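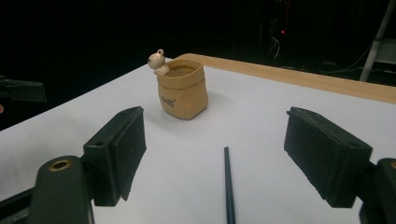 The sack pot, with its lodger, at the start of a morning's teaching.

Lise Thibodeau had taught infants to hold pencils for most of her working life, and so when the people at Clallesetti asked her whether she would mind teaching a machine to pick things up she said she wouldn't mind at all, provided there was somewhere to hang her coat.

There was a hook, as it happened, and a chair with a cushion on it, and a young man called Tyson Ross who had clearly been told to look after her and was going about it with great seriousness. He put the gripper into her hands as if it were somebody's baby. It had two black fingers with foam on the insides, and it weighed more than she had expected, and when she squeezed, the fingers came together with a soft little bump that she rather liked.

"You do the job yourself, holding that," said Tyson, "and Koro watches what your hands did. Then you do it again."

"How many times again?"

"We've got 343 so far. For the pen, I mean. Pen into pot."

Lise looked at the white table. The pot was made like an old paper sack with its top folded down, and a small round-headed creature was peeping over the rim of it, cream all over, with the expression of someone who has heard the postman. The pen lay flat on the table, dark teal and thin, a good way short of where it needed to be.

"And who's this?" she said.

"That's just sitting on the pot."

"Hasn't he got a name?"

Tyson admitted that he hadn't, and Lise said that in that case he was Pillay, after a boy she'd had in her very first class who used to hang over the edge of the sandpit in just that way and tell the other children they were doing it wrong.

Her first try was dreadful. She went at the pen too quickly and it rolled, and she chased it along the table with both fingers open like a crab after its dinner. Her second was better, until she knocked the pot. Tyson said to carry on, they kept the bad ones too sometimes, and she said that was very generous of them and she would like a cup of tea before she did any more.

By the afternoon she had found the way of it. You came down slowly over the middle of the pen — slower than you thought you needed to — and let the foam do the holding, and then you tipped your wrist well before you got to the pot, so that the pen arrived already standing up. She did 12 in a row like that. She found she was talking under her breath as she went, the same things she had always said, gently now, don't pinch, and where does it go, and there's a good girl, and she stopped when she noticed Tyson listening.

"Does it hear me?" she asked.

"No. Only the hands."

"Well, that's a pity," said Lise, and went on saying it anyway.

She came back all through the spring, two mornings a week and then three, and in July they told her that the pen was finished with, at 1,509, and that Koro was going to have a go alone. She put on her good cardigan for it. The arm came down over the table, slower than it needed to, and it stopped above the middle of the pen for so long that Tyson began to chew his thumb.

"Leave her be," Lise said. "She's thinking."

The fingers closed. The pen came up off the table, and halfway across, well before the pot, the wrist began to tip.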